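The Stelodby Letter
Housekeeping and other lost causes

The Great Towel Reckoning

I have been doing laundry for most of my adult life and was under the impression that I was good at it. Then I opened the linen closet in December to find a set for company, and a stack of towels came down on my head. They were stiff. One of them could have been leaned against a wall. I stood there in my socks and began to suspect that I'd been adding something to my towels for years and that very little of it was cleanliness.

So this item is about towels. Readers who came for the piece on gutters will have to wait until the next issue, and I'd suggest they look at their gutters in the meantime.

Fabric softener is where most of the trouble starts. It does what it says on the bottle, in that it coats the fibers with something slippery, and a coated fiber feels soft to the hand in the store-display way. It also drinks about as well as a raincoat. If your towels push the water around your back and then hand it back to you, stop using softener for a month and see how you feel about each other. Dryer sheets are the same idea in paper form. I had both going at once, like a man wearing a belt and suspenders to bed.

Next comes detergent. The cap on my bottle has three lines inside it, all molded in the same color as the cap, and for years I've filled it to the brim on the theory that my family is unusually dirty. We are ordinary. The first line does for a normal load, and the leftover soap that used to stay in the cloth was doing a good part of the stiffening. If you want to know how bad yours are, run one clean towel through a warm cycle with no detergent and look in through the door. Mine foamed. I watched the whole thing with a sandwich.

Our town has hard water, which everybody in Stelodby knows and complains about at the checkout. I sent a sample of mine to Kavness, the outfit that tests wells out past the county road, and got back a sheet of figures and a brochure for a softening system costing $3,300. For that money I can buy new towels every spring until I die and be buried in the surplus. I bought a jug of plain white vinegar instead. Half a cup goes in the rinse, never in the same load as bleach, and please read that last part twice. The house smells like pickles for a little while and then it doesn't.

Drying. Take them out of the washer and shake each one hard before it goes in. It raises the loops, and it's good for the temper. Don't pack the drum. A dryer stuffed to the door produces one hot towel on the outside and a damp lump in the middle, and the lump is always the one you wanted. If you use a line, bring them in before they're bone dry and give them ten minutes of tumbling. I know there are people who love a line-dried towel exactly as it comes, rough as a doormat, and say it wakes them up. I have coffee.

Cleaning cloths should go in by themselves. Microfiber picks up lint the way my brother-in-law picks up opinions, and it won't let go of it afterward either. Low heat, no softener at all, and keep them away from anything fluffy.

Fold or Roll

I've had more mail on this than on property taxes. The folders hold that a folded stack is neat and can be counted at a glance. The rollers hold that you can pull one out without bringing down the rest, which, given my recent experience, I'm prepared to hear. Both sides write in pen and underline.
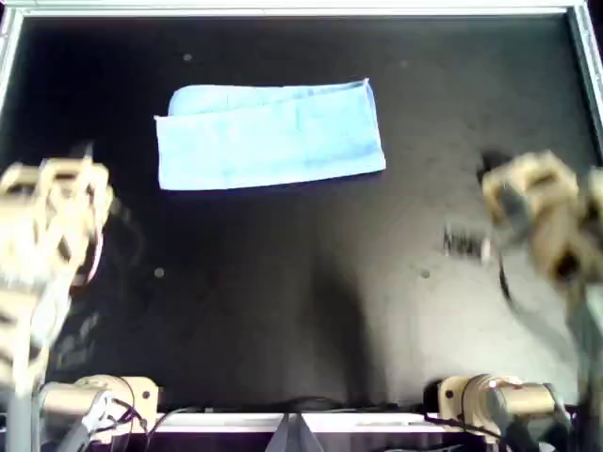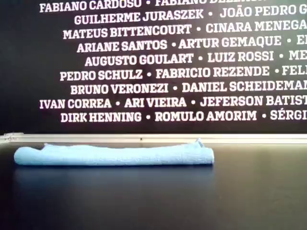 The Case for Each

Shelves want folding. If yours are deep, fold in thirds the long way and then in half, and put the rounded edge facing out so the stack looks like something from a hotel where you can't afford the parking. Baskets and bins want rolling. So do suitcases, gym bags and that odd cubby beside the tub that the builder put in for reasons he took with him.

Rolling does have a catch. A roll made without conviction will relax overnight, and by breakfast you own a basket of limp croissants. Start tight at the short end and keep a thumb on it. Or do what I do, which is roll the top layer for visitors and stuff the rest in underneath.

A word on how many. The old household guide my aunt left me says six bath towels to a person, and it also says to air the mattresses at dawn, so consider the source. I pulled everything out onto the bed for the purposes of this item and found 66, for a household of four. Some had the name of a swim club on them that none of us ever joined. Keep three apiece and a couple for company. The retired ones can go to the animal shelter on Manole Street, which takes them with holes, stains and monograms, and whose residents have never once asked about thread count.

And if you must buy, wash them before the first use, and wash the dark ones alone. I speak as the owner of several formerly white undershirts. The Pornness catalog, which still comes to my house addressed to the previous owner, is offering a bath sheet at 500 grams to the square meter and calls it "an heirloom weight." I have an heirloom already. It's a gravy boat and I don't care for it.

The closet door now shuts. I've put the good set at eye level, where I can look at it, and I use the same two old ones I always did.

Gutters next time.

Reader comments

porchlight: Vinegar ate the rubber seal on my mother's washer, or she says it did. The washer was as old as I am. I'd go easy all the same.

DeeInStelodby: Three apiece?? Do you not have teenagers? There are nine on my son's floor as I type this.

gravel_road: Been rolling since the service and mine do not relax. You are starting from the wrong end. Long side folded in first, THEN roll.

Mrs. T: Still waiting on the gutters.

Last updated in December

Contact the editor | Copyright The Stelodby Letter | Back to top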